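Write down what the cell looks like before you count anything

Kojo Nartey
19/07/2025

Most labs that teach robot arms to handle clothes now publish a success rate. I run the folding cell at Runden, and we publish one too. I think the number is close to useless unless it comes with a written record of the cell it was earned in, and I think funders should start refusing reports that leave the record out.

Our February report said 721 good folds out of 1058 tries. A group at Baidoo asked us how many of those started from a flat shirt. We couldn't tell them. The operators had laid some shirts out by hand and dropped others from a basket, and the log had one field for both. We had 1058 rows and no way to sort them.

The rule I would like to see is short. Every run gets a start state, picked from a fixed list: flat, wrinkled, bunched, or inside out. Every run gets a list of whatever else is on the floor of the cell. Anything a gripper or a sleeve could reach goes on that list, even if it has been there for weeks and people have stopped seeing it. A person who wasn't in the room should be able to set the cell up again from the page.

Some people at Atex want to go the other way and require a bare floor for all published work. I understand the appeal. It makes labs easy to compare, and it is simple to check. But a laundry room has things lying in it, and a policy trained on bare floors will meet a shoe sooner or later. I would rather allow the clutter and make people report it.

The usual objection is time. Flelletti, our own logging form, takes an operator 20 seconds per run with the start state and floor list added. Over 1964 runs that comes to nearly 11 hours, and I would pay it again. We spent far longer than that trying to answer one email.
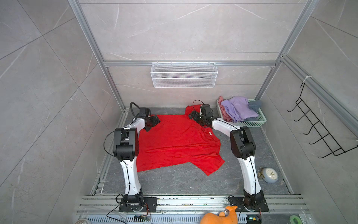
Two-arm cells need one more line on the form, for which arm takes hold first. We left it out of the first version and have now added it.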